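Cumine arm: common questions

How long did the build take?
One winter of evenings in the shared shop at Kostville. The wiring took longer than the printed parts.

What does it pick up?
Cups and small blocks, so far. The table has a cloth on it to cut glare.

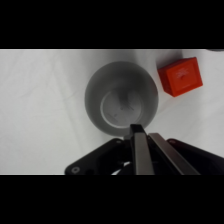

Gray cup and red cube, wrist camera view

Can I use different fingers?
Yes. Ours are metal bars. Keep each one under 41 grams.

What did it cost?
We spent $700, not counting 2 motors we burned out.

Where are the files?
On the shop's Cumine page. Version 13 is current.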